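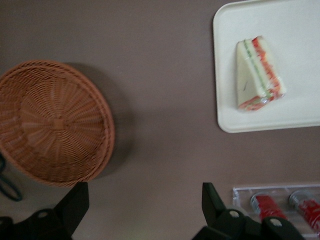

Oat biscuits the Gilani way

I learned this recipe in April and I made it many times after that. You need 200 g of soft butter, the same weight of brown sugar, 2 eggs, and 300 g of rolled oats mixed with a little flour.

Mix the butter and sugar until pale. Add the eggs one by one, then the oats. Put the dough in the fridge for one hour, please do not skip it.

Make small balls, press them lightly with a fork and bake until the edges are brown. Leave them on the tray to become firm.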